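Every March the same article goes around, the one that says you will sleep better if you paint your bedroom the right color. This year it was blue-green. Last time I looked it was oatmeal. My sister-in-law forwarded it, and then a paint chain I bought one can from years ago sent me its own version with a coupon at the bottom.

I have painted our bedroom in the Kernham house twice on advice like this, so I feel entitled to some doubts. The first color was a gray that was supposed to be "restful." I slept the way I always sleep, which is fine until the dog next door starts up. The second was a warm white, and I slept the same, with a sore shoulder from the roller.

What bothers me is how the claims are put. The article said "studies show" and linked to another article, which linked to a survey run by a hotel booking site. People were asked what color their room was and how long they slept. You don't need to be a scientist to see the trouble. Maybe people who own a nice blue-green bedroom also own a nice mattress, and don't work nights.

And which blue-green? Cameck sells 11 of them. I brought home 6 little cards and taped them next to the window, and by dinner time I couldn't have told you which was which. The same paint is one color facing the light and another one facing away from it. Creams are just as slippery.
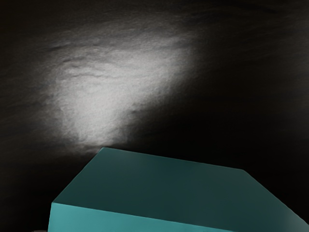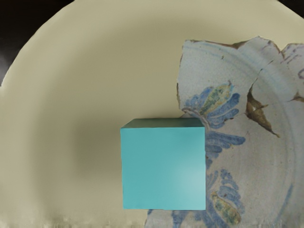 The woman at the Cameck counter told me to live with the cards for 30 days before choosing. I lasted 5. By then I had stopped seeing them, and I suspect that is what happens with a whole wall too. You notice it for a week and then it's the wall. If a color can fix your sleep after you've quit noticing it, I'd like somebody to explain how.

I'll allow that a dark room is better than a bright one at night. That's curtains, though. We got a heavy pair from the place in Letatham and they did more for me than both paint jobs, at least in June, when it gets light so early. Nobody sends out coupons with an article about curtain lining.

So the bedroom is staying warm white. I may do the hallway, where the old paint is coming off by the light switch, and I'll pick whatever hides fingerprints.

3 comments | 14 shares
Contact | Copyright Chiang House Notes, all rights reserved | Back to top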